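Home | News | Events | Press | Contact

PRESS RELEASE

New exhibition in Londmont follows the griffin from old maps to the nursery shelf

LONDMONT, October – The Gornska Museum of Folklore opens this month its new exhibition, "Keeper of the Gold", dedicated to the griffin and the people who believed in it. Visitors will find 32 objects, among them carved church benches, printed maps, embroidered cloths and a set of painted tiles from the Higuchi collection.

The griffin has the body of a lion and the head and wings of an eagle. Stories of it are more than 2,000 years old. In many of them the animal guards gold in far mountains and attacks the riders who come to steal it. Later it moved to coats of arms, where it stands for courage and watchfulness.
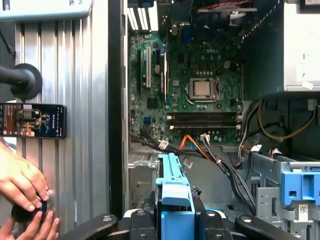 "People know the dragon very well, but the griffin they know only from a shield or a pub sign," says Leszek Bielecka, curator of the exhibition. "I wanted to show how serious this animal was for our ancestors. A mother would tell her child that the griffin sees a liar from the other side of the valley."

One room is given to the griffin's claw. In the Middle Ages such claws were kept as treasures and made into drinking cups, although most of them were in truth horns of cattle or goats. Two cups of this kind are shown, together with a letter in which a merchant complains about the price.

The storyteller Bernadette Fitzsimmons will read griffin tales for families every afternoon at three o'clock. There are 40 places for each reading – please reserve at the museum desk. A catalogue is published by Givetti in an edition of 800 copies.

Press contact: Wanda Crenshaw, Gornska Museum of Folklore, Londmont

Comments (3)

F. Benavides: Is the cup room open in the mornings also? I can come only before noon.

Wanda Iwasaki: My grandmother had a griffin on her linen chest and we were not allowed to touch its beak. I will bring my daughters.

tilemaker: Please put the Higuchi tiles on a postcard!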